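# Cloth segmentation drops the shirt corners exactly when the jaws close. Filter it or retrain?

Tags: perception, segmentation, deformables, trosar

Hi all! Long-time reader, first question, so go easy on me.

I'm working on shirt folding from handheld gripper demos, and my job is the boring middle bit: take the head view, get a cloth mask, pull four corners out of it, and hand those to the planner. We run Trosar for the mask and a little corner fitter I wrote myself (convex hull, simplify to four points, sort them). On a shirt that's just lying there it's great. I was very proud of it for a whole afternoon.

Then somebody grabs the shirt and it all goes sideways. As soon as both jaws are on the bottom hem, the two near corners jump inward, sometimes to the inside edge of the jaw and sometimes way up the side of the shirt. The far corners stay put. It lasts as long as the grasp does, so the planner thinks the shirt shrank and starts proposing a fold line that's much too high.
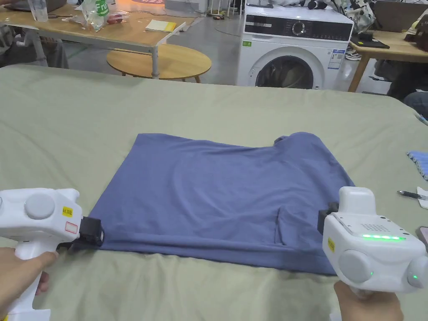

*Both bottom corners gripped, blue tee on the green sheet. The near corners go bad at this point in every sequence.*

Things I've tried:

- Median filter over 8 frames. Smooths the jump but the corner still ends up in the wrong place, only later.
- Dilating the mask. Now the wrinkles in the sheet get eaten too.
- Fine-tuning on 2000 more labeled frames. Flat shirts got better, gripped ones didn't budge. I'll admit most of those frames were of flat shirts.

The fitter config, in case it matters:

```
corner_fit:
 method: hull
 max_vertices: 4
 min_area_frac: 0.17
 use_gripper_pose: false
```

Is there a known trick for this, or do I just need to label a pile of gripped frames? I'd love to not spend my summer drawing polygons.

*Asked July 2023*

---

## Answer 1 (accepted)

I'd leave the network alone for now. Your mask is probably doing its job: the jaw covers the corner, so those pixels aren't cloth, and a visible-cloth mask should have a bite out of it there. The hull is what can't cope. Take the corner away and it picks whatever sticks out next, so you get that hop up the side.

Look at the last line of your config! If you've got tracked poses for the grippers you already know where those corners are, near enough. What I do:

1. Project each jaw tip into the head view.
2. If a gripper reads closed and its tip is within a small distance of the last good corner, attach that corner to the tip.
3. While attached, ignore the hull for that corner completely and just move it with the jaw.
4. On release, wait 3 frames before trusting the hull again. The hand is usually still in the way for a bit.

Step 2 needs the *last good* corner, so keep a copy from before the jaw gets close. I used the current one at first and it happily latched onto garbage.

Two more things. Check your time offset between pose and video before you blame anything else, mine was off and the corner trailed behind the hand like a kite. And a closed jaw doesn't always mean a held corner, so I also check that there's cloth mask touching the jaw outline. Catches most of the missed grabs.

You'll also want to think about the hem. Yours looks rolled in the picture, and there's a bit folded back on itself toward the lower right, so the corner you're tracking is the corner of the silhouette and maybe not the real corner of the garment. Fine for picking a fold line. Not fine if you ever want to match sleeves.

> **Comment (asker):** use_gripper_pose was false because I turned it off in October to debug something else and forgot it existed. I'm going to go lie down. Attaching works really well though, thank you!!

> **Comment:** does the attach logic survive when the two jaws cross over? mine swaps left and right

> **Comment (answerer):** Give each attached corner the gripper's ID and don't re-sort until both are released. Sorting by position every frame is what swaps them.

---

## Answer 2

Going to half disagree. Pose attachment is good but it only helps with the jaws. Hands and forearms cover cloth too, and you won't have a pose for those. I trained the mask to predict the full shirt including the hidden parts (amodal, if you want something to search for) and the corners settled down a lot. We did it in Sekton, and the labels are less painful than you'd think: label the flat shirt, then paste cutouts of grippers and hands over it and keep the original label.

It does get overconfident on folded-back fabric and will cheerfully invent cloth that isn't there. So maybe do both.

---

## Answer 3

have you tried a different color sheet

> **Comment (asker):** I have! Same jump.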